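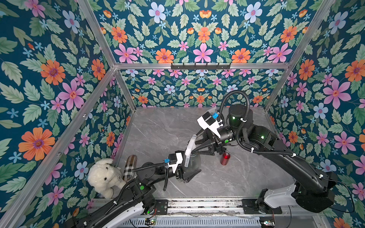

Cirex Support > Sundura two-arm cell > Set-up guide > Section 4: First grip check

I do this check on every Sundura cell before I let it near a real job, and I'd ask you to do the same. Bolt the arms down and finish Section 3 first, eh.

1. Clear a patch in the middle of the floor. You can leave odds and ends at the back if both arms can swing past them (mine usually have a few).

2. Stand a light plastic bottle in the clear patch. I like a spray bottle for this, as the trigger head gives the fingers an awkward shape to get around.

3. Power up and wait for the status lights to go green. Any other colour, go back to Section 3. Code 217 means a cable's come loose at the wrist.

4. Load program 70 and set the speed dial to its lowest mark. Please don't skip the dial!

5. Run the left arm only. It should close on the bottle and hold it upright. If the bottle tilts, lower the grip height a touch and try again.

6. Bring the right arm in with its gripper open, and stop it just short of the bottle. Check that the conduit on both arms still has some slack.

CAUTION: Keep your hands out of the cell while either arm is live, even at a crawl. Hit the stop button before you reach in to move a bottle.

Note: Got the older Frimpong controller? Use program 129 at step 4. Everything else is the same.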